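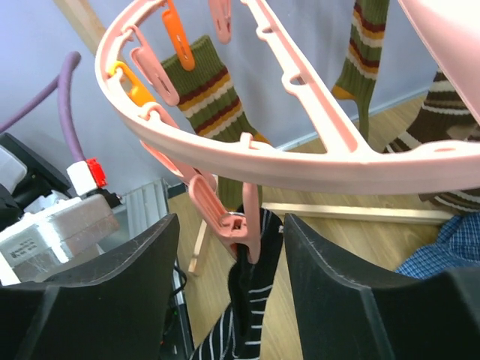

Green striped sock, orange clip, pink hanger.

2022-03-14
Dye room, Ikthorpe

A long day on the madder, and a nicer one than I was expecting when I came in and found the tap running brown again. It cleared after a while, so I filled the big pot and got going, but I'm writing it down in case the reds look dull to anybody later on and we all start blaming the roots.

I put on the Lenley wool, the same lot we mordanted with alum in February, which has been sitting wrapped in a damp towel and then dry in the paper bag ever since. It took water slowly. I should have started the soak last night and I knew it at the time, but I was already in my coat. Next time, please, whoever is doing this, put it in to soak before you go home, even if you're tired.

The roots are from the Hutapea sack, ground coarse in the hand mill. Sepehr Zamani thinks the mill is set too wide and he may well be right, as there were whole splinters left in the muslin when I squeezed it out. Four jars of liquor in the end, numbered on the lids in pencil. Jar 1 is the first steep and jar 4 is hardly more than pink water, but I couldn't bring myself to pour it away.

The recipe is the old one from the 1666 book, or at least Sepehr's typed copy of it, with bran in the bath and a line about keeping it "no hotter than the hand can suffer." I have always found that a wonderful instruction and a maddening one. My hand can suffer a good deal less than it could when I was washing pots for a living! I used the thermometer as well and kept the bath well short of a simmer, turning the gas off and on again all through lunch, and I've written the readings on the card that hangs by the stove so I won't copy them out again.
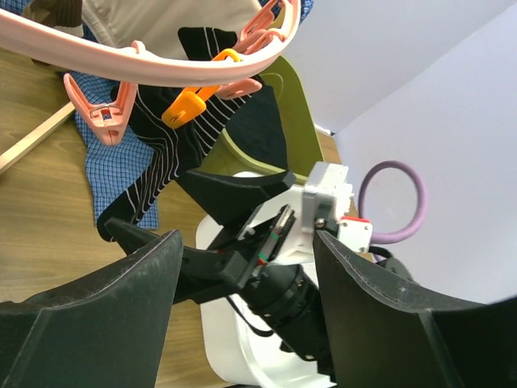
Black sock with the thin white stripes, with the blue check shirt behind.

Color so far: jar 1 gave a proper brick red, a touch more orange than the sample card from last autumn. Jar 2 is my favorite of the lot, a soft worn red like an old barn door, and I'd be happy to see a whole blanket in it. Jar 3 is a salmon color that I don't care for, though I can think of people who would. Jar 4 I haven't used yet.

I did wonder whether the bran had done anything at all. Sepehr says it softens the color by taking up some of the brown, and he was kind enough to explain it to me again (I do forget these things, and he never minds). The only fair way to find out would be a bath with bran and a bath without, from the same jar, and I didn't leave myself enough liquor to do it. That's one for the list.

Now the washing, which is the part I really wanted to get down on paper. I rinsed two skeins from jar 1 in plain cool water and they bled for ages. Then I tried a little Kullavex in the next rinse, roughly a teaspoon, and the water ran clear much sooner, but the red moved toward blue and lost some of its warmth. It isn't a bad color, it just isn't the one I took out of the pot. 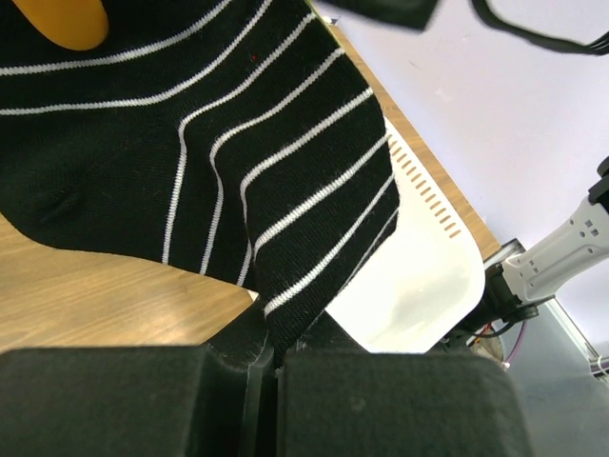 I suspect the soap is more alkaline than we think. There used to be a roll of test paper in the drawer under the scales, along with the good scissors, and now there's neither. If you have either of them at home, no hard feelings, just bring them back. I'd like to test the tap water too, what with that brown business this morning.

I kept a short length of each color aside before the soap went in and tied it to a length after, with a knot at the end that was washed. They're in the envelope at the back of this book. Have a look at them by the window - under the ceiling tubes they all go the same tired pink and you'd think I had wasted the whole day. 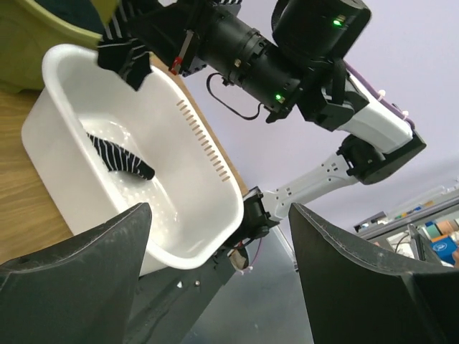
To do

Another steep from the spent roots, left overnight this time, with the lid on.

Bran and no bran, same jar, same wool, small lengths.

Ask Hutapea how old the roots were when they were dug. Sepehr has the address.

Close up the mill a little and grind a handful to see if it clogs.

Cover one half of the jar 2 sample with card and tape it to the south window. Write the start day on the card itself, as the sticky labels fade faster than the wool does.

Jar 4 is on the bottom shelf behind the vinegar. Please don't tip it out, I'd like to try it over the pale yellow from the onion skins.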